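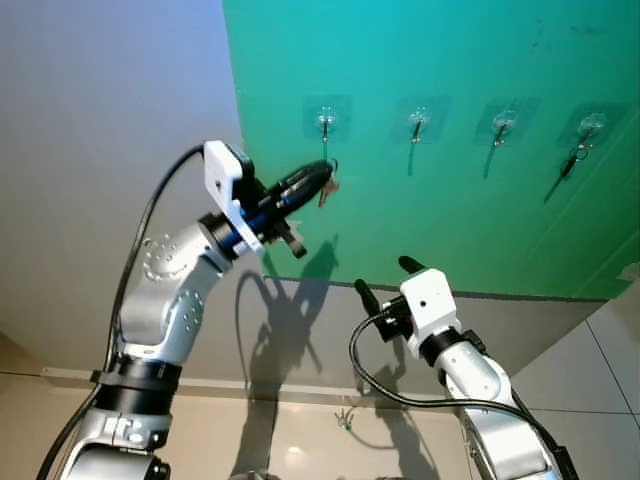 Key Hook Tasks: Frequently Asked Questions
Issued by the Falley Laboratory, December 3, 2019

Who may start a session?
Operators who hold a current Nunness bench certificate. Requests for a certificate go to Thilini Patwary.

May both arms be used near the hooks?
Yes. An arm that is not holding anything should keep its gripper open and clear of the straps.

What load may be placed on one adhesive hook?
No more than 200 grams. The limit applies to the whole set - keys, ring and strap together.

What should be done if an item is lying on the floor?
Leave it until the session has been paused. Neither arm may be sent below the panel to fetch it, and no person may reach in while the arms are powered.

How are cables to be checked?
By eye, before each session and again after every 10 runs. A cable loop must not be able to catch on a hook.

When are the hooks replaced?
Whenever a pad begins to lift, and in any case each October.

Where are faults reported?
To Raimo Partanen, on form 61. Please give the hook position, counted from the left.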